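Rorkden Nail Strengthening Oil, 11 ml

By Danilo Sarmiento

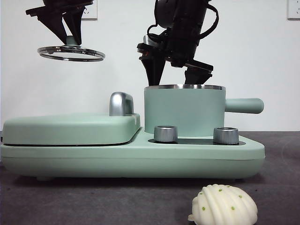

Nails that split at the tip, or peel in thin layers like old paint, are a very common complaint. Most times the reason is simple. The hands are many times a day in water and soap, and the nail gets dry. Rorkden oil is made for this kind of nail.

We use cookies to remember your cart. Accept / Settings

The oil is a mix of jojoba, sweet almond and vitamin E. It has no perfume and no color. The bottle is dark glass with a small brush inside the cap, and it holds 11 ml. With one use per day this is enough for some 8 weeks.

How to use
Wash your hands and dry them well, also under the nail edge. Put one small drop on each nail and rub it in with the thumb, in circles, until the skin around the nail feels soft. Evening is the best moment. If you wear nail polish, remove it first — the oil cannot pass through it. After the oil, wait ten minutes before you put on new polish, or it will not hold.

What to expect
A fingernail grows slowly. The part which is already split will not close again, it must grow out and be cut. Please be patient and keep the nails short in the first month.

When not to use
Do not use on broken skin, or if you have an allergy to nuts. The oil is not a medicine. If your nail is thick and yellow, is painful, or comes loose from the finger, please show it to a doctor.

Also from Rorkden: Toltberg hand cream (unscented) and Mateos glass nail file. The file goes well together with the oil — metal files can make the splitting worse.

Store below 25 °C and away from sun. After opening, use within six months.

Item no. 1930. In stock. Orders before noon leave us the same day, except weekends.

238 shares · 8 comments

Last updated June 8, 2025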